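Leave the lost birds to the people with the van

I have a soft spot for any bird that turns up where it shouldn't. A booby on a trawler, a penguin on the wrong beach, a pelican in a supermarket car park looking like it wants to see the manager. I read every one of those stories, and I always scroll down to the comments, which is where my mood goes off.

Last October we had our own in Hanrahan. A young albatross came down on the footy oval after two nights of filthy wind, and by breakfast there were 27 people standing around it. I know because Maeve Cronin counted them when she pulled up in the rescue van, and she was still cross about it at teatime. Somebody had offered it a sausage roll. Somebody else wanted it driven straight back to the water and tossed off the jetty.
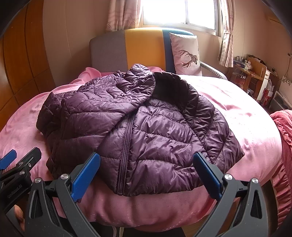
Maeve's been doing this for 12 years and she reckons the bird is usually the easy bit. It's tired, it's thin, it needs quiet and a dark box and a vet who knows seabirds. What it gets is a ring of phones, a couple of loose kelpies and a bloke who once saw a documentary. The Hanrahan bird spent its first hour on land with its beak open, clacking at strangers, burning energy it didn't have.

So here's my opinion, and I've had a few grumpy emails about it already from when I said it on the radio. I think we should stop telling the public exactly where these birds are. Say there's an albatross in care, say it's doing well, put the photos up afterwards. Kathleen Nic Giolla from the Urness bird group disagrees with me completely (we're still friends!). Her view is that a crowd on an oval is a crowd that might chip in for fish, and she has a point, because donations went up by over 100 dollars that weekend. I'd still rather have gone door to door with a bucket.

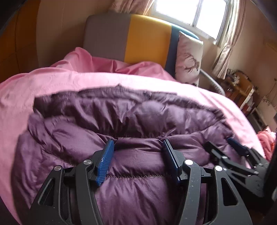 Birds end up off course for all sorts of dull reasons, mostly weather and being young, and very few of them need you to be a hero. If you do find one, ring the rescue line and then keep everyone back, yourself included. If they ask you to cover it while you wait, they'll tell you what with, and I'd check before grabbing whatever's on the bed at home. A glossy purple puffer jacket with all that stitching and a long zip is a lovely thing to wear down to the oval on a cold morning, but I wouldn't want a hooked beak or a claw anywhere near it, for the bird's sake or the jacket's. Maeve carries old flannelette sheets and swears by them.

The albatross went back out on Fergal Conneely's boat, well past the heads, with only 2 people on deck to see it off. Fergal says it sat on the water for ages having a good wash and then left without any fuss. I'd have loved to be there. I wasn't asked, and I've decided I'm fine with that.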